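Wutik Gaming Club — Table and Terrain Safety Check
7 August 2021
By the club safety officer

Well, we made it back into the Fleltley hall, and it was lovely to set up proper tables again after so long! I went through everything the evening before the Vrabec campaign weekend, and my comments are below. Please read them even if you only come along to push a few cavalry around.

Trestle tables, legs and locking bars — OK. All 13 opened and checked. Table 7 still has a stiff catch, so mind your fingers.

Table edges — OK, with one splinter sanded down on the side nearest the kitchen.

Terrain boards — NEEDS WORK. Two of the river boards have warped since January and rock when you lean on them, and a rocking board is how we lost a whole regiment of lancers last time (28mm metal, freshly varnished, I still feel bad about it).

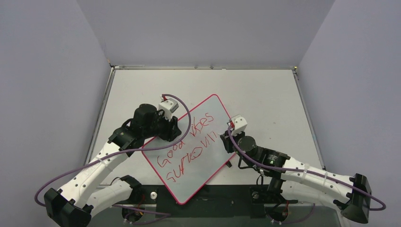 The hill sections are fine, and so is the big Brokis village set, though I would ask people to lift the church by its base and please, please not by the steeple.

Hobby knives and pin vises — OK. Caps on all of them. Blades go in the tin, never in the trash bag.

Spray primer and varnish — MOVED. I found four cans next to the heater and they now live in the metal cabinet. Spraying is outdoors only, and at least 30 feet from the doors.

Walkways — OK, but only just. Figure cases slide under the tables, with the handles in.

Extension cords — FAIL on one, the old brown one with tape on it. I have taken it home so it can't creep back into use.

First aid box — OK, but low on small bandages, as ever with this many knives about.

Next check is before the winter games. If you spot something sooner, do tell me — I would much rather hear it twice.

Contact the club: Wutik Gaming Club, PO Box 669 | © 2021 | Back to top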